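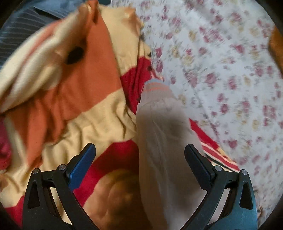
Floral sheet, striped blanket, jaws wide open. My favourite kind of test data.

So I said last time I'd write up the gripper width thing once I'd stopped being cross about it, and I've now stopped being cross about it, mostly. Get a cup of tea, it's a long one.

Quick recap if you've wandered in from somewhere else. I look after Plaltura, which is a little pile of Python that takes wrist-view recordings from hand-held grippers and turns them into something you can train a policy on. It lines up the timestamps, works out where the gripper was, works out how far open the fingers were, and chops the lot into episodes. The training side lives in a separate thing called Givness, and I try very hard not to touch that one because every time I do something falls over (usually my evening).

The finger opening is the bit I want to moan about. We don't have an encoder for it, so it all comes from the picture. Plaltura finds the two finger pads, measures the gap between them and turns that into a width. Lovely on a bare desk! The pads are blue, the desk isn't, off you go.

Then the bedroom recordings started coming in, and bedding is a horrible thing to do vision on. There's pattern everywhere, it's all crumpled, and half of it is the same sort of size and shape as the thing you're looking for. My old pad finder was a colour threshold I wrote back in February in one sitting, and it had no idea what to do with a pinstriped dark blue fabric up in the corner. It would quite happily decide that was the left finger. The width would jump to something impossible, the episode splitter would see the jump and think a grasp had just ended, and I'd get a brand new episode out of thin air. One recording came out as 431 episodes. Four hundred and thirty-one! I did laugh, but not straight away.

The first fix was embarrassingly simple. The fingers are bolted to the camera, more or less, so the pads can only ever be in a fairly small part of the view. I drew a mask for each side covering everywhere a pad can travel from fully open to fully closed, and threw away anything blue outside it. That got rid of most of the silliness in about ten lines.

What it didn't fix was the light. The two pads can come out as quite different blues in the very same shot, one nearly black and the other really bright, and my threshold was one range for both sides. Have a look at this:
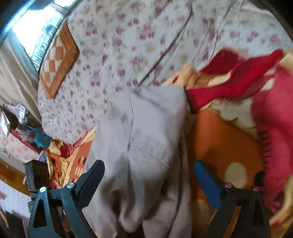
Cauã Amaral told me weeks ago that I should stop using colour altogether and track the pivot screws instead, then get the width from the linkage geometry. I ignored this for far too long, and I'm sorry, Cauã, you were on to something. The screws are small and shiny and they sit in predictable places relative to the pads. They do pick up colour from whatever is nearby, so I look for a little round bright blob and don't care what shade it is.

Where I've landed is a mix. Each side gets its own pad detector with its own range, the screws get tracked separately, and if the two disagree by too much the sample is marked as unknown. The splitter then holds the last good width for a moment and isn't allowed to start a new episode on an unknown. I labelled 521 stills by hand to check it against (two evenings and a whole packet of biscuits) and the bad widths have dropped to a level I can live with. The nasty recording now splits in places where I'd have split it myself.

The other change is that motion blur gets its own flag. When the sheet is streaking past but the fingers are sharp, the width is still perfectly usable and it's only the pose tracking that suffers. Before, I was binning both. Silly waste, really, and we've got up to 2,000 samples back from the bedroom set just by being less fussy.

Still to do: the mask is drawn for one camera mount and will be wrong the moment anyone loosens a bolt, so I'd like it to calibrate itself from a quick open and close at the start of each recording. I also want a little viewer that plots width under the video – I keep doing it by hand in a notebook and losing the notebook.

The new version is on the usual branch. If you're upgrading, delete your cached widths first or it will cheerfully carry on using the old ones, and you'll send me a puzzled email, and I'll have to go and find this post for you.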